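Can a machine do boring table chores yet? (be nice)

Started by tinsnip_dale, 13/12/2020

tinsnip_dale wrote:
OK so my brother-in-law and I have been going back and forth on this since Thanksgiving and I want more opinions. He says we're basically there, give it a year and you'll have a gadget that clears the table and wipes it down while you watch TV. I say no way. I work in a small repair shop and I spend way too much of my day on exactly that kind of stuff, putting things in baskets, taking things out of baskets, wiping the bench, and I have yet to see a machine I'd trust with any of it. Our shop bought a Vimik floor sweeper last year and it can't get past a floor mat. It sits there and beeps at me!! So, where is everybody on this? Shop or house, I don't care which.

mopqueen49 wrote:
I'm with your brother-in-law, sorry. My dishwasher is a robot if you think about it. My washing machine too. Forty years ago people would have called either one a miracle (well, maybe fifty).

tinsnip_dale wrote:
A dishwasher doesn't load itself. That's the whole chore!

Gearloose_Pam wrote:
Jumping in because I do this for fun. There are a few of us who meet up and try to get arms to do small jobs, and the one we've been stuck on all of November is about as dull as it gets. A tabletop, a wire basket, a tall yellow container. Get the container out, put it down, wipe the table, put it back. My niece could do it when she was two. 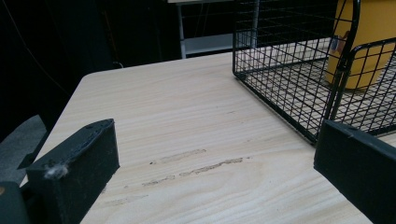
And the maddening part is which bits are hard. I figured wiping would be the easy one. Nope! Picking up a smooth round thing is pretty OK now, we get that most of the time if it's out in the open. But put it behind wire mesh and the software goes a little nuts, it can't decide whether it's looking at the wire or the thing behind the wire. Then you have to come in from the top and not snag the rim on the way out. We ran it 19 times one night and got 6 clean ones. I was thrilled with 6, which tells you something.

benchrat wrote:
6 out of 19 and you were thrilled? If I got a third of my parts in the right bin I'd be looking for work by Friday.

Gearloose_Pam wrote:
Ha, fair. But in the summer we got zero, so I'm allowed to be happy.

mopqueen49 wrote:
See, that's progress! That's my point exactly.

benchrat wrote:
It's progress at one basket on one table. Turn the basket sideways and I bet you start over. We had a guy from Enik come through our place to pitch an arm for sorting, and it was great as long as every part came down the line facing the same way. Ours come in a bucket.

tinsnip_dale wrote:
Bucket! Yes. Everything in real life comes in a bucket. Pam, what about the wiping, why is that bad? I'd think you just go back and forth.

Gearloose_Pam wrote:
Back and forth is fine. Knowing when to quit is the trouble. Our table has scuffs in the middle where the finish is worn, a long rough streak and a shorter one by it, and to a camera a worn spot and a dirty spot are pretty much the same thing. You or I would give it one swipe, see it isn't going anywhere and move on. The program wants to keep scrubbing till it's gone. I've been arguing for a limit of 5 passes and then call it clean. Somebody else in the group thinks that's cheating and wants it to learn the difference by feel. We've had that fight at three meetings now and I'm bringing donuts to the next one.
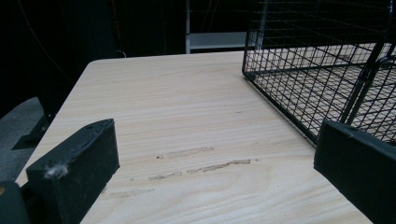
Povano Makers Club, Tabletop Chores Group

That's us, by the way, I stuck our club line in there in case anybody local wants to come argue in person. Beginners are fine. I couldn't solder when I joined.

benchrat wrote:
I'm on the cheating side, I mean I'm on YOUR side and I'm fine with cheating. Five passes and quit is how my kids wipe a table. Two passes, really.

mopqueen49 wrote:
Could you just sand the table and refinish it?

Gearloose_Pam wrote:
We could! But then it only works on a nice table, and have you seen most people's tables? Mine at home has a burn mark and ten years of homework on it.

oldfuse wrote:
Long-time reader, don't post much. I ran packaging machines for a living and I'd split the question up. Shop floor, same job all day, a machine beat me at that a long time ago and I was glad to let it. Kitchen at suppertime is another animal. I have a Mak vacuum and I like it fine, but I pick up the whole living room before I turn it on, so who's doing the chore?

tinsnip_dale wrote:
oldfuse just won the thread for me. I'm reading that last part out loud to my brother-in-law.

mopqueen49 wrote:
I still say give it a few years. And I pick up before the vacuum too, but I should be picking up anyway, so I count that as a plus.

Gearloose_Pam wrote:
I'm somewhere in the middle. I wouldn't pay money for a table robot today, and I wouldn't leave one alone with my good glasses. I'd still rather spend Saturday on this than on wiping my own kitchen. Will post again when we've settled the five passes thing, if the donuts work.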